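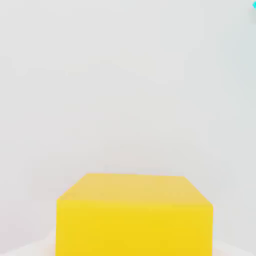 How much of a small automation budget should go to simulation before you buy an arm?

Enough to run every job you plan to give the arm at least once on screen. For us that came to 14 percent of the total, and I'd spend it again.

Hi, I'm Gladys Magesa, and I look after equipment planning at Marnico. We're a small packing shop, and last April we finally got the okay to shop for our first pick-and-place cell. I kept a page of notes for the folks at our Rurnolside site, who are next in line for one, and this is the tidied-up version (well, tidier than it was!).

The yellow cube is our stand-in for a carton. It's a plain rendered block, no label, no print, and I got weirdly fond of it. Elis Dafis set up the scene on a desktop we already owned, so the only new money in that first stage was the software seat and a graphics card.

A few things I wish I'd had on paper when we started asking for quotes:

Get the gripper priced on its own line. Our first two quotes rolled it into the arm, and when Noboru Hirano asked Biwott to split it out we found we'd been comparing two very different tools.

Budget for the stuff around the arm too -- guarding, a stand, cables, air if you need it. I left out the stand. It's embarrassing how much a stand costs.

Training days go in year one, spares go in year two. Zinik wanted both up front and moved them when we asked, so ask!

Lead times: one supplier said 6 weeks, another said 30. Same size arm, same reach. We wrote both dates into the floor plan and kept the hand-packing bench staffed through the longer one.

If your cartons come in a lot of sizes, send the whole list to the supplier before they quote. Ours has 59 lines on it, and I'd only mentioned the popular ones -- Bakari Barasa caught that, thank goodness.

Rurnolside people, the blank budget sheet is in the shared folder under "cell planning." Please save your own copy before you type in it.

Contact: Gladys Magesa, Equipment Planning | © Marnico | Back to top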